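3. 조사 자료와 분석 방법

3.1 조사 대상

본 연구는 중소 물류시설의 야간 인공조명이 작업자의 시각 피로에 미치는 영향을 다룬다. 조사는 Sturkden 물류단지에 입주한 시설을 대상으로 6월 한 달간 실시하였다. 배포한 설문지는 2,001부이며, 이 가운데 응답 누락이 없고 교대 근무 기록과 대조가 가능한 1,804부를 분석에 사용하였다. 응답자의 소속 시설은 보관형, 분류형, 혼합형으로 구분하였고, 구분 기준은 선행 조사인 Tinley 조사표의 분류를 따랐다. 다만 Tinley 조사표는 냉장 구역을 별도 유형으로 두고 있으나, 본 연구에서는 해당 구역의 응답 수가 적어 보관형에 포함하였다.

3.2 조도 및 휘도 측정

조도는 작업면 높이에서 수평면 조도를 기준으로 측정하였다. 측정점은 총 52개소이며, 통로, 적재 구역, 분류 구역, 검수대에 나누어 배치하였다. 설계 조도는 모든 시설에서 500 lx로 동일하였으나, 등기구의 노후 정도와 선반 높이에 따라 실측값의 편차가 컸다. 특히 선반이 천장등의 배열 방향과 직교하는 구역에서는 하단부의 조도가 설계값에 미치지 못하는 경우가 반복적으로 관찰되었다.

휘도는 작업자의 주 시선 방향에서 측정하고, 시야 내 최대 휘도와 배경 평균 휘도의 비를 산출하였다. 기존 연구의 상당수는 수평면 조도만을 설명변수로 사용하였는데, 이 경우 광택면에서 발생하는 반사 눈부심이 모형에 반영되지 않는다. 분류형 시설에서는 도장된 금속면, 포장 필름, 설비 덮개 등 정반사 성분이 큰 표면이 시야에 자주 들어오므로 휘도비를 별도의 변수로 포함할 필요가 있다. 그림 4에서는 곡면 덮개에 맺힌 국부적 하이라이트를 확인할 수 있다.
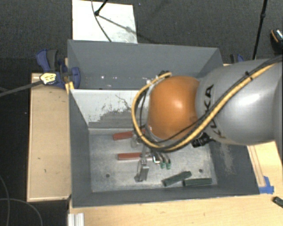
그림 4. 설비 표면의 반사 하이라이트(주황색 관절 덮개와 회색 링크) 및 그 아래의 회색 상자

곡면에 맺히는 하이라이트는 면적이 작아 평균 휘도에 기여하는 바가 크지 않다. 그러나 관찰자의 머리 위치가 바뀌면 하이라이트의 위치도 함께 이동하므로, 고정 시점에서 얻은 휘도값은 작업 중의 노출을 과소평가할 가능성이 있다. 이를 보완하기 위하여 동일 측정점에서 시점 높이를 달리한 반복 측정을 실시하고, 각 측정점의 최댓값을 대표값으로 채택하였다. 무광택 표면만으로 구성된 구역에서는 시점에 따른 차이가 측정 오차 범위를 벗어나지 않았다.

3.3 시각 피로 척도

시각 피로는 Lindqvist 척도의 한국어 번안본으로 측정하였다. 문항은 안구 건조감, 초점 전환의 지연, 두통, 눈부심에 대한 불쾌감으로 구성되며, 각 문항은 5점 척도로 응답하도록 하였다. 번안 과정에서 초점 전환에 관한 문항의 의미가 모호하다는 지적이 있어, 예비 조사 후 근거리 라벨과 원거리 표지를 번갈아 보는 상황을 명시하는 방식으로 문구를 수정하였다. 수정 문항의 내적 일관성은 수용 가능한 수준이었다.

3.4 통계 모형

종속변수는 교대 종료 시점의 피로 점수이며, 교대 시작 시점의 점수를 공변량으로 투입하였다. 개인이 시설에 내재된 자료 구조를 고려하여 시설별 임의절편을 갖는 2수준 선형 혼합모형을 적용하였다. 1수준 변수는 연령, 교정시력 여부, 근속 기간, 교대 유형이고, 2수준 변수는 평균 조도, 조도 균제도, 휘도비, 시설 유형이다. 조도와 휘도비는 분포가 오른쪽으로 치우쳐 있어 로그 변환한 뒤 전체 평균으로 중심화하였다.

모형 추정에는 제한최대우도법을 사용하였으며, 고정효과 구조가 다른 모형을 비교할 때에는 최대우도법으로 다시 추정하였다. 휘도비와 조도 균제도 사이의 공선성은 분산팽창계수로 점검하였다. 광원의 색온도는 Mornik 등기구를 사용하는 시설에서만 제조 사양이 확보되어 주 모형에서 제외하고, 해당 시설의 응답만을 대상으로 한 민감도 분석에서 별도로 다루었다. 민감도 분석의 결과는 4.3절에 제시한다.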